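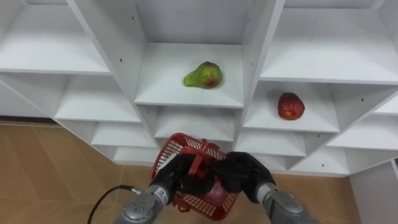

Home News Neighborhood Food Events Contact

3 min read

Fruit shelf opens Saturday in the back bedroom at Harawira House

27 April 2024

If you've been by Harawira House this month you already know the little bedroom at the end of the hall isn't going to be a bedroom anymore. Starting this Saturday morning it's the pickup room for the Bustura Fruit Share, and I got to go in and poke around before the doors open (one of the perks of writing for a newsletter that pays in coffee).

Quick background for anyone new. Bustura is our neighborhood fruit exchange. People with more apples or pears than they can eat hand over the extra, and people who want some come and get it. It started in January out of Etornam Ofori's front hall, with bags lined up along the stairs, and it got big enough that her family couldn't reach the coat hooks. Since then 4,000 pieces of fruit have gone through that hall! Etornam keeps a notebook, so I'm taking her word for it.

The new room is a big step up. It's small, sure, but it has a door you can walk through without stepping over somebody's boots, plain white walls, and a wood-look floor that should be pretty forgiving when a plum gets away from someone. The main thing in it is the shelf. It's a tall white unit, all open cubbies, no doors and no drawers, and it stands right up against the wall.

I'll admit I had doubts about the open cubbies. I pictured fruit rolling out onto the floor all day long. But the shelf surfaces are flat and the compartments go back a decent way, and after an hour of moving pears in and out I'd stopped worrying about it. I'd still keep the round stuff toward the middle.

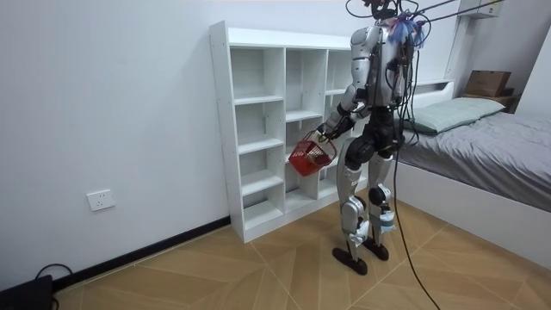
The shelf with its cubbies empty, and the red basket alongside. There's an outlet down low on the wall to the left.

Etornam wants each kind of fruit to get its own cubby, which sounds obvious until you've seen how it worked in the hallway, where one bag could have apples, lemons and a stray onion in it. Labels are coming. She wanted them up by now, but the first batch came out with "pares" on it and has gone back to the printer. Until the new ones arrive, go by what's already sitting in the cubby. If there's a pear in it, it's a pear cubby.

There was a small debate over baskets while I was there. The old Bustura baskets were wicker and very pretty and they snagged every sweater on the block. The replacement is a red plastic one with a handle and grid sides, and I like it a lot more than I expected to. You can see what's in it, you can hose it down, and it's small enough that you won't load up more than you can carry home. Tudur Foulkes thinks it's too small. Tudur also bakes four pies at a time, so I'd take that with a grain of salt.

Tudur is the one handling drop-offs, by the way. He'd like me to pass along that fruit should come in dry and without the supermarket stickers on it if you can manage that. Windfalls are fine as long as you'd eat them yourself. Anything bruised goes to the Urkotus kitchen across the street, where they'll make sauce out of it on Tuesdays and hand the jars back to us at the end of the month. (The last batch had cardamom in it. I went back for seconds and then, I'm afraid, thirds.)
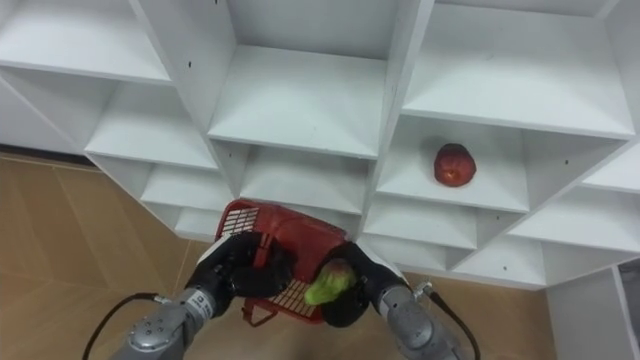
What you need to know for the first morning

Doors open at 9 and close at noon. Come in through the side gate on the garden side. The front door sticks, and Etornam doesn't want a line forming on the steps.

You don't need to sign up and you don't need to bring fruit to take fruit. Grab a basket, fill it, tip it into your own bag at the hall table and leave the basket there for the next person. Please bring that bag! The share has 25 cloth ones to lend out and I can promise you they'll be gone before ten.

If you're dropping off, Tudur would love to see you before opening, any time after eight. Put things on the shelf yourself if he's busy. Set each piece down, don't pour the whole basket in, and go easy on the top row so that shorter folks and kids have something within reach.

The room fits a handful of people comfortably, so there might be a short wait. Fero, the coffee cart, has offered to park by the gate all morning, and they've told me they'll have the cinnamon buns. I'm planning on the wait being my favorite part.

What's coming in

So far 21 households have said they'll bring something. It's mostly apples and pears that people have kept cold over the winter, plus lemons from the two sunrooms on the corner, and one mystery box that Etornam won't tell me about. The red apples I tried were sweet and still had plenty of crunch. The pears need a few days on your counter. Get the green ones with a bit of blush on the side if you see them, and don't put them in the fridge yet.

Rhubarb people, you'll get your turn! Etornam says yes to rhubarb, but it'll have to stand in a bucket on the floor, as there's no cubby it would fit in without sticking out and whacking somebody in the elbow.

Questions can go to Etornam or Tudur at the house on Saturday, or leave a note in the Bustura mailbox by the side gate.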